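Stundell reading group moves to shared annotation

September 2019

The Stundell group has changed the way it reads papers. Since May, members have been working in Nistance, a web tool that lets several people mark up the same text and reply to each other in the margin. Before that we passed a printed copy round the office, and comments were often lost.

Lucinda Pruitt, who set up the trial, looked at the notes left over the summer. There were 1179 in all, spread across 40 papers. Nearly 2 in every three were replies to someone else's note, which is more discussion than we used to get in the meetings themselves.

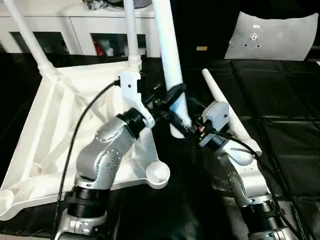
Robot arm with its wrist bracket and cable.

The search function still needs work. Notes can be found by author or by paper, but tags are matched exactly, so "co-design" and "codesign" bring up different results. Lucinda has drawn up a short list of agreed tags and asks everyone to use it for new notes. Older ones will be changed over as time allows.

Colleagues at Kurcombe will join the group this autumn. They already use Kasprzak for their own reading lists - the two systems can exchange references but not comments, so for now their notes will be copied across by hand.

If you would like an account, or want to suggest a paper on shared displays or group writing, please contact Lucinda.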